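Temps de lecture : 7 min

4. Le contenant avant l'aliment : ranger la dînette

4.1. Ce qui est posé sur la table

Les travaux sur la dînette s'intéressent surtout au jeu symbolique lui-même : servir, faire semblant de manger, inviter. Le rangement y occupe peu de place. Il est traité comme la fin de l'activité, au même titre que l'heure de la sortie ou le retour des manteaux. Nous avons choisi de le prendre comme objet principal, pour une raison assez simple : ranger une dînette oblige à décider ce qui va avec quoi, et cette décision laisse des traces sur la table.

Le corpus comprend 93 rangements relevés à la ludothèque Vulier, auprès d'enfants et d'adultes qui ne connaissaient pas le matériel. La consigne, identique pour tous, tenait en une phrase : « Mettez cela en ordre comme vous le feriez chez vous. » Aucune boîte n'était fournie. Les participants disposaient donc uniquement de la table et des pièces elles-mêmes, dont certaines peuvent en recevoir d'autres. Ce point a son importance, car l'absence de boîte transforme la vaisselle en mobilier de rangement provisoire.

Nous distinguons trois catégories de pièces. Les contenants sont les plats, bols, tasses et passoires. Les aliments sont principalement des fruits. Les appareils forment la catégorie la moins fournie, mais aussi la plus encombrante. Le classement est le nôtre et les participants n'en étaient pas informés. Plusieurs en ont utilisé un autre, fondé sur la couleur, et nous y revenons en 4.3.

La disposition de départ variait d'une séance à l'autre. Nous cherchions à éviter deux extrêmes : un tas, qui appelle un tri immédiat, et un couvert dressé, que personne n'ose défaire. Les dispositions retenues se situent entre les deux. Quelques aliments sont déjà dans un contenant, d'autres restent à même la table, et rien n'indique s'il s'agit d'un repas commencé ou d'un rangement interrompu. Dans l'exemple qui suit, une fraise et un fruit rond orange partagent le petit bol bleu, une autre fraise est seule sous la tasse verte, et le four occupe le côté droit.
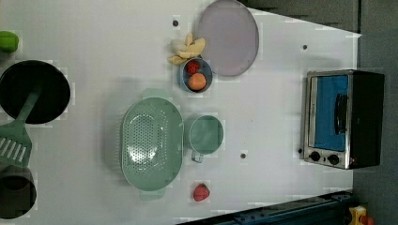 Selon Elmarie Joubert, consultée lors de la mise au point de la consigne, un fruit déjà placé dans un bol vaut presque une instruction écrite, et il faudrait toujours prévoir des séances où tous les contenants sont vides au départ. Nous avons suivi cette recommandation pour une partie du corpus. L'effet attendu est bien présent : lorsque le bol contient déjà quelque chose, les autres fruits y sont portés plus volontiers, même quand ils n'y tiennent pas. Lorsque tous les contenants sont vides, le choix se déplace vers les grandes pièces ovales, et la passoire devient une corbeille.

4.2. L'aliment suit le contenant

Dans 59 rangements, la première pièce déplacée est un contenant. L'observation nous a d'abord surpris. Nous pensions que les participants ramasseraient les petits objets avant tout, comme on ramasse des miettes. Ils commencent plus souvent par déplacer un plat ou une passoire, parfois de quelques centimètres seulement, avant de s'occuper des fruits. Le déplacement n'apporte pas toujours de place supplémentaire. Il semble servir à désigner le point où le reste devra arriver.

Le bol joue un rôle à part. Sa petite taille limite ce qu'il peut recevoir, et c'est pourtant lui qui attire le plus de fruits. Les adultes le remplissent jusqu'à ce qu'un fruit en tombe, puis changent de solution. Les enfants hésitent moins à laisser le fruit à côté, contre le bord, et considèrent le rangement comme fait. « Elle est avec les autres », dit un garçon à propos d'une fraise qui touchait le bol par l'extérieur. Nous avons codé ces cas comme des regroupements par contact. Ils sont exclus du décompte des regroupements par contenance, ce qui abaisse un peu les résultats des plus jeunes sans que leur tri soit moins cohérent.

La banane pose une difficulté que nous n'avions pas prévue au moment de choisir le matériel. Ses segments courbes, à l'aspect épluché, s'étalent et ne se laissent pas poser comme un fruit entier. Certains participants la traitent comme un aliment déjà préparé et la mettent sur le plat lavande. D'autres cherchent d'abord à la refermer. Une adulte l'a déposée à l'écart, avec ce commentaire : « Celle-là, on l'a déjà mangée. » Le degré de préparation de l'aliment compte donc dans le classement, à côté de sa forme et de sa couleur. Un fruit intact peut retourner dans une réserve, une banane ouverte appartient encore au repas.

Les fraises sont à l'inverse des pièces sans histoire. Elles sont petites, on les reconnaît au premier regard et elles se logent partout. C'est aussi ce qui les fait oublier. Parmi les rangements déclarés terminés par les participants, sept comportent une fraise laissée seule sur la table. Interrogés ensuite, les participants concernés ne la donnent jamais comme un choix. Nous avons tout de même conservé ces séances, le critère de fin étant la déclaration du participant et non l'état de la table.

4.3. Les pièces vertes

Une partie de la vaisselle est d'un même vert doux, tandis que le plat lavande et le petit bol bleu s'en distinguent nettement. Les participants ont vu là un service incomplet. Plusieurs ont rapproché la tasse de la grande pièce ovale verte, alors que ces deux pièces ne servent pas au même usage et ne s'emboîtent pas. Chez les enfants, la ressemblance de couleur est énoncée à voix haute. Chez les adultes, elle apparaît dans l'ordre des gestes et rarement dans les explications, qui invoquent plutôt « le petit déjeuner » ou « ce qui va à l'évier ».

Le rapprochement par la couleur se maintient lorsque d'autres pièces entrent dans le lot. Nous avons introduit dans certaines dispositions une tasse noire et un petit aliment beige, que les participants nomment tantôt pain, tantôt pomme de terre. La tasse noire aurait pu rejoindre la verte, avec laquelle elle partage une fonction. Elle est plus souvent laissée en bordure, à l'endroit où elle se trouvait. Le petit aliment beige est rapproché du plat lavande quand il est appelé pain, et du bol quand il est appelé pomme de terre. Le nom précède ici le geste, et il nous a semblé utile de noter systématiquement le mot employé.
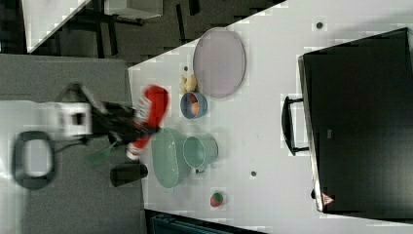
Figure 3. Disposition avec tasse noire et petit aliment beige, ce dernier près du bord du plat lavande ; fraise isolée vers le bas de la table.

La proximité de départ complique la lecture de ces résultats. Un aliment placé près d'un plat a de bonnes chances d'y finir, quel que soit le nom qu'on lui donne. Pour séparer les deux effets, il aurait fallu présenter la pièce beige à distance égale du plat et du bol, et la présenter aussi plusieurs fois au même participant, ce que la durée des séances ne permettait pas. Nous tenons donc l'effet du nom pour probable sans pouvoir l'isoler.

4.4. Le four

Le four ne se range pas. Il sert de repère aux autres pièces et rares sont les participants qui le déplacent. Quand ils le font, c'est pour l'aligner sur le bord de la table. Son volume y contribue certainement, mais les entretiens suggèrent aussi autre chose : un appareil a sa place fixe dans une cuisine, et les participants lui reconnaissent cette place même sur une table où rien ne la marque. La question « où est la cuisine ? » a reçu chez presque tous la même réponse, un doigt pointé vers le four.

Son utilisation comme contenant divise selon l'âge. Les enfants essaient volontiers d'y mettre des fruits. Les adultes n'y pensent pas, ou s'en excusent. Tzu-hsuan Au et Nermin Toprak, qui ont codé les séances séparément, ne s'accordaient pas au départ sur ces cas : ranger une orange dans un four, est-ce ranger ou cuisiner ? Nous avons retenu comme rangement tout dépôt suivi d'une fermeture de la porte sans attente. Si l'enfant attend, commente la cuisson ou touche un bouton, la séquence est codée comme jeu. La règle est grossière. Elle a au moins permis de recoder l'ensemble sans nouveau désaccord.

4.5. Limites

Le lot est petit et ne comporte pas de couverts. Les couverts, en particulier, auraient sans doute donné lieu à des alignements que nos pièces n'appellent guère. La table blanche rend les fruits très visibles et réduit peut-être les oublis par rapport à un tapis de jeu ou à un plancher. Enfin, la consigne renvoie au domicile — « comme vous le feriez chez vous » — alors que nous ignorons comment les participants rangent réellement chez eux. Quelques familles ont proposé de nous envoyer une description de leur propre rangement en août. Ces envois feront l'objet d'un traitement à part et ne sont pas intégrés aux résultats de cette section.

Commentaires (3)

Ciarán Scanlon
Merci pour la distinction entre contact et contenance, je m'en servirai. Une question sur 4.2 : le premier contenant déplacé est-il en général le plus grand, ou celui qui se trouve le plus près de la main ? Le texte ne le dit pas et cela change pas mal l'interprétation.

Precious Fourie
Chez nous la passoire finit toujours en corbeille à fruits, même quand la vraie boîte est ouverte juste à côté. Je ne suis donc pas sûre que l'absence de boîte explique tout. Avez-vous quelques séances avec boîte pour comparer ?

Steyn
Lecture intéressante, surtout la partie sur le four. Il me semble qu'en 4.3 le mot « service » est de vous et pas des participants. Si un enfant l'a vraiment employé, la citation aurait sa place dans le texte.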